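Visora Twin-Arm Bench Cell

Product page and demo day notes
Written by Hooman Jafarzadeh, equipment reviews

Availability: to order
Type: enclosed two-arm bench cell for handling cloth and garments
Suits: care research, textile labs, colleges, small development teams
Sold and supported by: Mac Mathúna
Demo visits: by appointment, mornings only

What it is

The Visora is a pair of small robot arms in a box, and I mean that kindly. You get a white worktable, three walls, a clear front panel and an arm at each front corner, all bolted to one aluminium rail. It comes as a finished cell, so you lift it onto a strong bench, plug it in and you're most of the way there. We've had a lot of emails about it from people who want to work on dressing tasks (sleeves, cuffs, collars, all the fiddly stuff) and I'd been promising a proper write-up for ages. Then Mac Mathúna held an open day in November and I finally got my coat on and went.

How the open day went

The doors opened at half past nine and there was already a queue for the coffee, which tells you what sort of crowd it was. Mostly lab technicians and a few occupational therapy lecturers, plus one very keen sixth-form teacher who had more questions than the rest of us put together. They'd put out 21 chairs and ran out of them, so I stood at the side next to the radiator and had a better view than anybody.

The morning session was a talk on the software, called Piteck, and I'll come back to that. The bit everyone had come for was the dressing demo after the break. The job was to work a light grey garment along a mannequin arm, with one gripper looking after the cloth and the other staying down at the hand end. If you've ever helped a wriggly toddler into a cardigan you'll know why that's harder than it sounds! Cloth folds up on itself and hides its own edges, and it never lies the same way twice.

They ran it several times over, stopping whenever someone asked a question, and I liked that they did. I've been to plenty of demos where the machine does one perfect run and then gets covered with a sheet. At this one we had a couple of runs where the cloth slid out and the operator just said "right, again" and reset it by hand. A reset took up to 50 seconds, mostly spent shaking the garment out and getting the arm back where it should be.

The stage I kept watching was the shoulder. The right arm comes down and pins the bunched-up cloth there, and the left one waits open by the fingertips. I got quite absorbed in it and missed the first tray of sandwiches.
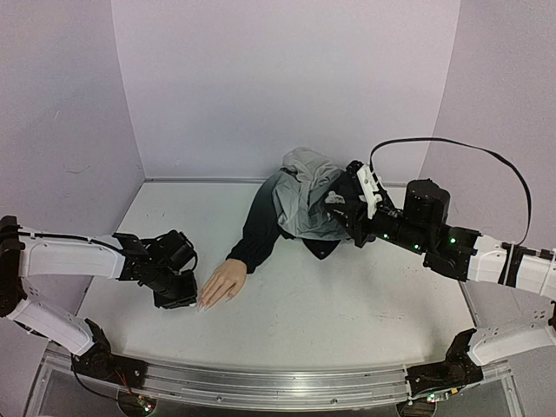
What you get in the cell

Two arms with white links and black servo gear at the wrist, one gripper each. The cables are clipped along the links, with a good generous loop left above the right wrist so nothing gets tugged when it turns. I asked about that loop as it looked a bit untidy to me, and was told to leave it well alone.

The walls are a pale lavender-grey. I thought this was somebody's decorating choice, but the chap on the desk said they'd tried several colours and this one was easiest on the eye over a long afternoon. The table is matt white and does pick up scuffs. A damp cloth gets the worst off. Don't use anything gritty on it.

The front panel is clear, and you can see some of the wiring and a bit of the electronics through it down by the arm bases. I'm fond of that, as a nosy person. It also means you can check for a status light without getting down on your knees with a torch.

The mannequin arm and the clothes aren't included. Mac Mathúna sell a soft-handed mannequin arm under the name Nonirau, or you can use your own if it fits on the table. Bring a few different garments if you're booking a visit – they're happy to try them, within reason. Somebody asked about a wet swimming costume and was politely turned down.

The software

Piteck is the program that comes with the cell, and it does the recording, playback and day-to-day settings. I'm no programmer and I managed to record a short movement and play it back after being shown once. The screens are plain and the buttons say what they do. Saving is a bit slow, and I'd like a bigger stop button on the main page (there's a proper physical one on the bench as well, before anyone writes in).

If you want to write your own control code you can, and the lecturers next to me seemed pleased with how that worked. I'll have to take their word for it.

Things I'd want to know before buying

It's heavier than you'd guess. The cell weighs 40 kilos boxed, so have a second person there on delivery day and measure your doorway first.

It isn't silent. The servos whirr and there's a small fan. I could chat over it without raising my voice, but I wouldn't want it beside my desk all week.

The grippers are good on knitted and brushed cotton. They struggled more with a slippery lining that one visitor had brought along, and the staff were open about that. Softer pads are on the way, with no date yet.

Spare gripper fingers come in packs of two and you'll want a pack in the drawer.

Delivery and support

Lead time is 19 working days from order. Setting up and a half-day of training are in the price for mainland addresses, and islands are quoted separately. Phone support is run by the same people who did the open day, and they were patient with me, so you should be fine.

Booking a visit

Demo mornings start at half past nine. Tell them what you're hoping to do with the cell when you book, and they'll have it set up for something close to it. Parking is round the back, past the tyre place, and the sandwiches come out at twelve.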